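Events > Horkico Workshop > Local Arrangements > Minutes, November

Horkico Workshop: Local Arrangements Meeting

Chair: Frøydis Haugen. Meeting opened at 14:05.

1. Minutes of the previous meeting
Approved with one correction. The overflow hotel is the Plirholm, not the Dridik.

2. Accommodation
The Plirholm has confirmed a block of 243 rooms, breakfast included. Unsold rooms go back to general sale four weeks before the opening session. Delegates must quote the workshop name when booking by telephone; the online form does not yet accept the code. FH to raise this with the hotel.

3. Registration
The full fee stays at 589 euros and covers lunches, the proceedings and the dinner. Student places do not include the dinner — this must be stated on the form. Refunds less 15 per cent for handling until the early deadline, none afterwards.

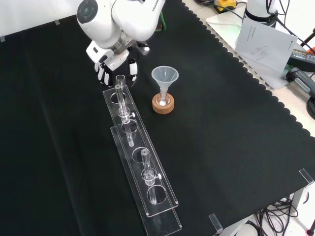

4. Venue and rooms
The Lindqvist building is booked for all sessions. Parallel tracks will use the 2 lecture rooms on the ground floor. Poster boards go in the upper foyer, where the doors must be kept clear. The projector in the smaller room has no HDMI input; adapter to be ordered.

5. Transport
Shuttle from the Plirholm each morning, first departure 08:10. No return shuttle after the dinner — the tram runs until midnight.

6. Any other business
Badge layout deferred. Dietary requests to be sent to the caterer with the final numbers.

Meeting closed at 15:20.

Comments

mkt_88: Can the room block be booked for the night before the workshop opens?

F. Haugen: Yes, at the same rate. Please telephone the hotel.

Per: Item 5, does the shuttle stop at the Dridik as well?

Contact: Local Arrangements, Horkico Workshop | Back to top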